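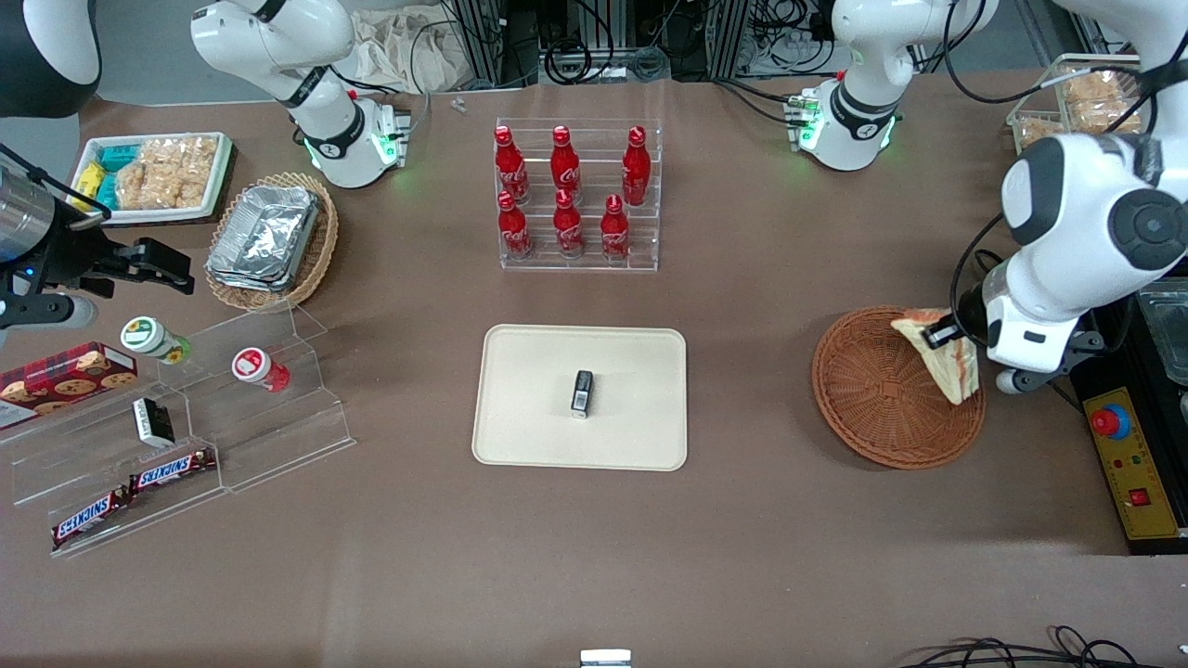 One taster in the Bultemham session remarked that the oat bars were pleasant enough but fell apart before they reached the mouth, and asked whether more syrup would cure the problem. The remark was repeated on several response sheets and became the starting point for this report.

Reading time: 4 minutes

Aim
The project set out to find a baked oat bar, made without refined sugar, that holds its shape when cut and remains soft enough for younger pupils to eat. The work was carried out in the food room at Bultemham during July.

Method
Each batch used 400 g of Famwood rolled oats and 300 g of mashed ripe banana. Four binders were compared: date paste, apple purée, smooth peanut butter, and a mixture of date paste and peanut butter. The mixture was pressed into a lined tin, baked until golden at the edges and left to cool fully before cutting. Calado dates were soaked in hot water and blended to make the paste.

Results
Apple purée gave the softest bar and also the weakest – most pieces broke when lifted from the tin. Date paste alone held well but was judged too sticky. Peanut butter produced a clean cut and a dry finish. The mixed binder received the best comments for both taste and texture, and was chosen for the final batch of 600 g, packed in Vukito paper cases.

Limitations
The tasters all came from one year group, and the ripeness of the bananas varied between batches. Bars containing peanut butter are unsuitable for anyone with a nut allergy. A seed-based version was planned but could not be completed in the time available – it is recommended for next year's group.

3 comments | 12 shares
© Bultemham Food Studies. Back to top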